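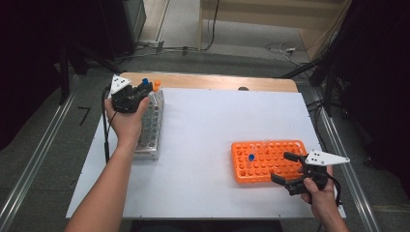 Unit 3: Labeling and Tracking Samples
Course notes, Introduction to Laboratory Practice
Instructor: Vasanthi Ekanayake

Reading before class: the chapter on record keeping, plus the short handout on units from last time.

What counts as a sample
A sample is any portion of material that you take in order to learn something about the larger amount it came from. Water drawn from a stream is a sample. So is the small volume you later move from that bottle into a tube, and it needs its own record. The first is usually called the parent sample and the second an aliquot. Students mix these up on the quiz every term.

Sample IDs
An ID has one job: to point to exactly one line in the log. It does not have to tell you everything about the sample. Long IDs that pack in the site, the depth, the person and the treatment get copied wrong.

In this course we use a site code, a running number and a letter for the aliquot. The third aliquot of sample 14 from the Flimutia stream site is FL-014-C. The second aliquot of the same sample is FL-014-B. Running numbers are never reused, even when a sample is thrown out. If you lose FL-014-C, the replacement is FL-014-D.

Writing on tubes
Write on the tube itself. Caps get swapped, and a label on a cap tells you only what the cap was once attached to. Cap color is fine as a quick guide while you work, as long as the ID is on the tube as well.

Use a solvent-resistant marker or a printed label made for cold storage. Ordinary paper tape comes off in the freezer. Label every tube before you fill any of them, then check the set against the log.

Positions in a rack
Rows are lettered from the back and columns are numbered from the left, with the marked corner of the rack at your upper left. Some racks have no marked corner — put a piece of tape on one before you start. Record the position in the log when you place the tube. If you move it, cross out the old position with a single line and write the new one beside it with your initials.

The log
Each line needs:
Sample ID
Parent ID, if it is an aliquot
Date and time taken
Volume and units
Storage place
Initials

Do not leave the units out. An entry that says 200 could be microliters or milliliters, and by December you will not remember which.

Worked case: the Nomari well set
The Nomari set had 40 parent samples, each split into two aliquots, so the log should have held 120 lines. It held 119. The missing line was an aliquot that had been filled and stored but never entered. It was found by going through the storage box tube by tube and ticking each ID in the log. Checking only from the log to the box would have missed it. Always check both ways.

For next time
1. Write out the full set of IDs for six parent samples from the Rashidi site (code RA), starting at 366, with three aliquots each.
2. How many log lines does that set need? Show your work.
3. Bring your own marker.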